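Home Forums Builds Workshop Projects Log in

Wiping arm – grip force vs pad pressure, help

sidra_v
Ok so the Pereyra arm is bolted up at the shared shop in Murach and wiping benches, sort of. Pressure control is rubbish. Either skates over the top or stalls joint four. Running 2,000 on the current limit (raw units), stalls at 2,204 every time. Anyone running a soft wrist??

treker_mags
Soft wrist is a band-aid. Fix your table height in the config first. Mine was out 4 mm and did exactly this.

sidra_v
Height's been probed twice. Its not the height

Sorkov
Disagree with Mags. Position control on a flat bench is asking for it, you want to hold a force and let z float. Also what cloth? Terry towel grabs like mad.

treker_mags
z float with no force sensor, good luck. Motor current is mostly friction at those speeds.

Sorkov
Works on mine – filtered, slow, 844 samples per pass. Not pretty.

sidra_v
Tried floating z this arvo, better. No stalls but the path planning is still dumb.
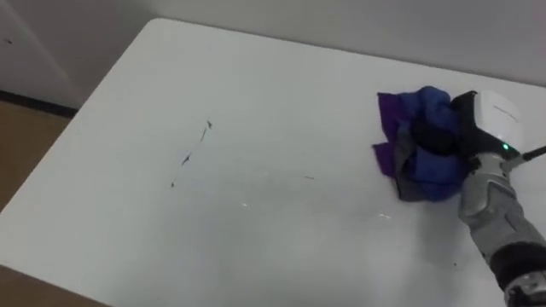 Path spacing is the next job, I reckon strokes are too far apart and I've got no overlap set at all. Still a line of dark specks and smudges over on the left of the table, well away from the cloth, so thats my test patch for the new spacing. Cloth bunches right up under the gripper too, the purple bit flaps out one side. Thinking a flat pad holder instead?

Sorkov
Pad holder yes. Bunched cloth = no idea what your contact area is.

treker_mags
Keep the cloth, fold it in four. Holder will scratch the white top first time z drops. And re-probe!!

sidra_v
Not re-probing lol. Printing a holder Friday, will post the file – Magnus you can have the first one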